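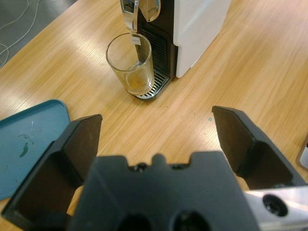

Why does the water softener run its cleaning cycle in the middle of the workday? The clock on the control head is wrong, so it thinks noon is 2 a.m.

**Ticket:** Hard water, third floor, Fisville building
**Opened by:** Orsolya Illés
**Handled by:** Hugo Marchal
**Unit:** Varnimine softener, basement
**Status:** Open, then closed, then open again

**Entry 1.** Orsolya reports white crust on every faucet and a kettle that sounds like it is full of gravel. Tested the cold tap: 18 grains of hardness. The sales sheet from Le Goff promises "silky" water. Checked the brine tank and found plenty of salt. Reset the clock, ran a manual cycle, closed the ticket, went home feeling useful.

**Entry 2.** Ticket reopened. Tap still reads 18. The clock is back to blinking 12:00, as if we had never met.

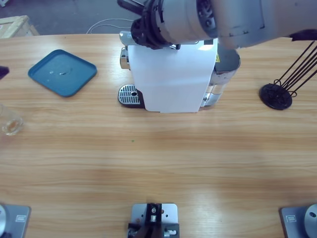
Traced the blinking clock to the outlet, which is wired to the basement light switch. Whoever leaves last turns off the lights like a good citizen and takes the softener down too. Moved the plug to the outlet by the boiler. The control head has held its time through two light-switch tests.

**Entry 3.** Time is right, water is not. The head is set to regenerate every 3,000 gallons, but the counter has not moved off 7 in all the time I've been watching it. Pulled the meter cable and cleaned the contacts. Still 7. Called Vondito, who service the unit, and was told to turn it off and on again. I explained that the light switch had been doing this nightly since March. 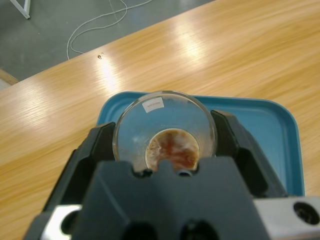 Vondito agreed to send a new meter assembly. What came was a bypass valve for a different model and a thank-you card. Sent back the valve, kept the card.

**Entry 4, 22 December 2019.** Correct meter arrived. The old turbine was jammed with resin beads, and that usually points to a cracked lower screen inside the tank. Swapped the meter and the counter now moves.

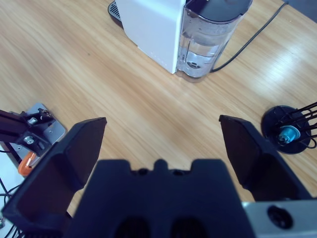

Until the screen is replaced, beads can still get loose and jam the new meter, so I've put the unit on bypass. The whole building is on raw hard water for now. Please use bottled water in anything that heats it. That includes the white coffee machine with the clear tank on its side; the tank only has a shallow layer of water in it, so tip that out before filling. The kettle is past saving, but descale it if it makes you feel better.

**Still to do**

- Lower screen, on order from Le Goff
- 100 pounds of replacement resin, same order
- Flush third-floor lines and retest the cold tap
- Tape over the basement outlet with the words DO NOT USE

Orsolya asks if the crust on the faucets will go away by itself. It will not. Vinegar and a rag, and leave it on overnight.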